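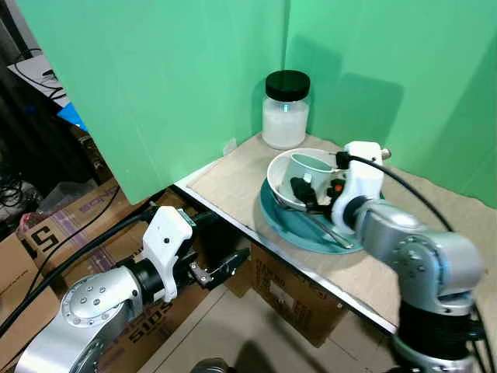

Plate, bowl and mug, with the lidded jar behind.

Iltwood Family Clinic - Computer and Records Safety Walkthrough, April
Filled in by Shireen Engelbrecht
Covers: front desk, exam rooms, nurse station, network closet, Hendricks annex

Marks used: OK / FIX / ASK (meaning I need somebody smarter than me) / N/A

A few of you said last time that the checklist was fine but my comments were more useful than the boxes, so I've let myself go on a bit. If you only want the stuff that needs doing, search for FIX. I started at 7:15 in the morning before patients and finished the annex after lunch.

SECTION 1. FRONT DESK

1.1 Screens can't be read from the waiting area
FIX
Left-hand screen is good, the privacy filter is on and clean. The right-hand one has no filter. I sat in the chair by the fish tank and could read the whole morning schedule, last names and visit reasons included. There's a spare filter in my bottom drawer but it's the wrong width, so I've ordered one. Until it gets here, please turn that monitor toward the wall with the calendar.

1.2 Screens lock on their own
OK
Both locked at five minutes. I stood there and timed it on my phone and felt very silly.

1.3 Everybody signs in as themselves
FIX
We're still doing the thing where the first person in the morning opens Cimix and everybody checks patients in under that name until noon. I know why! Signing in and out is slow and there are people standing there. But when I pulled the April check-ins for the front desk, 434 of them were under one login, and some were at times when that person was on her lunch break. If a patient ever asks who opened their chart we need to be able to tell them. Try the badge tap, please. It's much faster than it was in the winter.

1.4 No passwords on paper
OK
I looked under keyboards, under phones, inside the stapler drawer and on the back of the insurance cheat sheet. Clean. Thank you, that's a first.

1.5 Printer tray empty at start of day
FIX
Two lab results and a referral letter were sitting in the output tray from the evening before. I put them in the locked bin and told the nurse who printed the referral, in case she still needed it (she did, so I took it back out of the locked bin, which was a whole adventure with the key).

1.6 Clipboard tablets charged and wiped between patients
OK
Three out, one charging. The intake form clears itself when you hit Done. If the patient doesn't hit Done it doesn't clear, so have a quick look when they hand it back.

SECTION 2. EXAM ROOMS

2.1 Computer cart rolls, brakes hold, cords off the floor
Rooms 1, 2, 4 and 5: OK
Room 3: FIX
The brake on the cart in 3 doesn't hold. I gave it a gentle push and it sailed into the sink. Somebody has wedged a rubber doorstop under one wheel, and I tripped over the doorstop. I've tagged the cart and moved it out to the hallway by the supply room. Use the laptop for now.

2.2 Right patient banner shows at the top of the chart
OK
This is the big one for me. The name, birth date and photo should stay on screen no matter how far you scroll. In the last Cimix update the banner shrank on small screens and the birth date dropped off. It's back. I checked it in every room using the test patient.

2.3 Allergy warning pops up when it should
OK, with a comment
I entered penicillin as an allergy on the test patient and tried to order amoxicillin, and got the red box in every room. My comment is about the yellow boxes. There are too many of them and we all click through without reading, me too. I counted 11 yellow warnings on one ordinary medication refill. I've asked Cimix whether the duplicate ones can be switched off for us and they sent me a form. I'll bring the list to Dr. meeting before I send anything back, so if there's a yellow warning you really do rely on, tell me which one.

2.4 Weight entered in the right units
ASK
Room 4's scale sends weights across automatically and the others are typed in by hand. The typed box will take pounds or kilos depending on which little button was clicked last, and it remembers! So if the last person used kilos for a baby, the next grown-up can go in at 180 kilos. I'd like it to reset to pounds every time, or better yet make you choose. I don't know whether that's a setting on our side. Meanwhile, read the number back out loud before you save it.

2.5 Keyboards wiped down, covers not cracked
Rooms 1, 3, 4: OK
Rooms 2, 5: FIX
Covers are split along the space bar. New ones are in the supply room, second shelf, behind the gowns. If you're passing, just grab one and swap it.

SECTION 3. NURSE STATION

3.1 Vaccine fridge monitor is talking to the computer
OK
Readings every ten minutes with no gaps all month. The alarm goes to my phone and to the charge nurse's phone. I opened the door long enough to set it off and both phones rang, and then I apologized to everybody.

3.2 Downtime folder is present and current
FIX
The red folder is there, good. The forms inside are the old ones with no space for the preferred pharmacy, and the phone list still has two people who've moved on. New forms are printed and in the folder as of this afternoon. I also put a pen in there on a string. Please do not take the pen.

3.3 Downtime laptop opens and shows today's schedule
FIX, done
It was at four percent battery and the copy of the schedule was nine days old. The nightly copy had stopped when the password changed and the little error message was hiding behind another window. I've fixed the password and it's copying again. I'm going to look at it every morning for a couple of weeks, and I'd love it if one other person would learn how to do that so we're covered when I'm out. It takes a minute, and I'll show you.

3.4 Label printer prints the right name
OK
Ten test labels in a row, all readable, all matching. The scanner picked up every one.

3.5 Faxes come into the inbox and get matched to a chart
ASK
There were some unmatched faxes in there going back a while, mostly specialist notes. I don't think it's anyone's fault. The person who used to do it covered that job as a favor and it was never handed over properly. We need a name next to this. I can take it for May but not forever.

SECTION 4. NETWORK CLOSET

4.1 Door locked
OK
Locked, and the key was in the key box where it belongs.

4.2 Nothing stored in there
FIX
Holiday tree, again. Also a box of expired flyers. The vents on the rack need clear space and the tree was leaning right on them. I moved it to the attic stairs and it can live there.

4.3 Battery backup holds
OK
The Ternon unit is rated at 1000 watts and we're well under that. I pulled the wall plug at 7:40 with everybody warned and it carried the internet and phones until I plugged it back in. The display shows the battery as good. It does beep the entire time, so if you hear that beep and I'm not standing there looking pleased with myself, call me.

4.4 Backups finished and can be opened
OK
I'm picky on this one. A green check mark only tells me a job ended, so I also restore a handful of files and open them. This month I restored the scanned consent forms from one random morning, 1179 pages in all, and flipped through plenty of them. They opened and they were right side up, which is more than I can say for the originals.

4.5 Old equipment waiting for disposal is logged
FIX
Two dead laptops on the top shelf with no tags on them. I think they're from before the move. They stay locked up until the drives are wiped, so please don't let anybody take one home for their kid, however nicely they ask.

SECTION 5. HENDRICKS ANNEX

5.1 Video visit room has a working camera, mic and door sign
OK
Picture fine, sound fine. The "visit in progress" sign has slipped behind the door a few times, so I've put up a second hook.

5.2 Guest wifi is separate from ours
OK
I joined the guest network on my own phone and couldn't see our printers or anything else of ours.

5.3 Cleaning crew can't get at a logged-in computer
FIX
The billing computer was unlocked at lunch with the door propped open. Same five-minute lock setting as everyone else, but there was a video playing, and that keeps the screen awake. Hit the Windows key and L when you get up. I've put a sticker on the monitor.

5.4 Power strips
FIX
One strip plugged into another strip under the billing desk, with a space heater on the end of it. I unplugged the heater. I know it's cold over there, and I've asked the landlord about the radiator again, but the heater can't go back on that strip.

TO DO, IN THE ORDER I'D DO IT

Space heater and power strips - done today, please leave it that way
Cart in room 3 - waiting on a new caster
Front desk sign-ins - everybody, starting tomorrow morning
Weight units question - me, call in to Cimix
Privacy filter - ordered
Fax inbox - needs an owner
Keyboard covers - whoever walks past the shelf
Laptops in closet - me, before the end of the month

Comments, complaints and corrections can go on the copy taped inside the supply room door, and there's space at the bottom. If I marked your area FIX and you think I got it wrong, come find me and we'll go look at it together. I'm in most days until 4:30.

Signed, Shireen E.

Added in pen afterward: Room 5 keyboard cover is done, thank you whoever that was. Room 2 still split.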